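Plomlow Community Pantry and Welcome Room
Progress report to the Wellden Fund
Wed 8 April

Hello again, and thank you for being so patient with us over the winter. I promised a proper update once the shelving was up, and the shelving is up, so I've run out of excuses. I'll stick to the headings you asked for where I can, though a couple of them blur together.

Where the money has gone

You gave us 3,865 dollars to make the welcome room work better for the families who come in on collection days. Most of that went on the shelving and the long counter, as planned. The rest is going on baskets, bread bins, labels and a new lock for the cupboard under the window (the old one gave up in February, during our busiest week, of course). I've set 300 dollars aside for the things I can't predict yet. The full list of receipts is in the folder I shared with your office, and if anything in there looks odd please just call me, it's probably my handwriting.

We did move a little money between lines. The counter came in cheaper than the quote because the firm in Vuvmont had a length left over from another job, and I put the difference toward baskets. I know you like to hear about that sort of thing early. It didn't take us over the total.

How the room works now

Before this, people lined up at one table and we handed things across from boxes on the floor. It was slow, it was hard on everybody's back, and I never liked how it felt – you were standing there being given things. Now people walk along the shelves and the counter and choose for themselves. Each kind of food has its own basket, and when a basket gets low we swap in a full one from the back room. We serve 60 households in a normal week, and the line out of the door has pretty much gone away!

The color idea came out of the first trial day. We had everything in matching baskets, which looked lovely and was a complete muddle, so fruit and vegetables now go in orange and the other colors get whatever is left. I would like to have the whole counter sorted this way by summer.

Choosing the baskets took much longer than I expected. I wanted something you could see into easily from the front, with a rim that wouldn't scratch anyone's wrists, and that two people could have side by side on the counter without bumping elbows. Cardboard was free but went soft under the potatoes. The wire ones we borrowed left marks on the pears. In the end we settled on woven ones with rounded corners and a good thick edge.
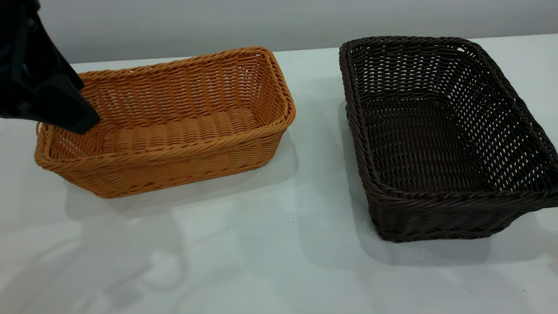
Two of the woven baskets side by side on a white tabletop, the orange one on the left.

I'm really happy with the braided rim on the orange ones. It gives you something to get hold of all the way around, and it has stood up well to being grabbed by whoever is nearest. The close weave on the sides is a bit of a nuisance when there's onion skin about (it gets into everything), so we've started lining the baskets with paper on onion weeks. A quick brush out at the end of the day does the rest.

What hasn't gone so well

The labels. I bought the clip-on kind and they don't clip on to a thick rim, which I should have checked before ordering. We're tying them on with string for now. It looks homemade but people can read them, and I'm trying to return the unopened packs.

We are also behind on the cold shelf. Nam, the supplier we were counting on, has pushed our delivery back twice. I've asked for a firm date and I'm looking at a second quote in case. Until it arrives, milk and cheese are still handed out from the fridge in the kitchen, so that part of the visit feels like the old way.

What comes next

Over the next 3 months I'd like to finish the counter, get the cold shelf in and put a low bench by the door for people waiting with small children. The bench isn't in the original budget. I think it can come out of the money I've set aside, but I'd want your okay before I touch it, so please let me know either way.

You're very welcome to come and see the room on a collection day. Mornings are livelier, afternoons are better if you want to talk. Parking is easiest behind the building – the front lot fills up fast.

With thanks, and more soon,
The coordinator, Plomlow Community Pantry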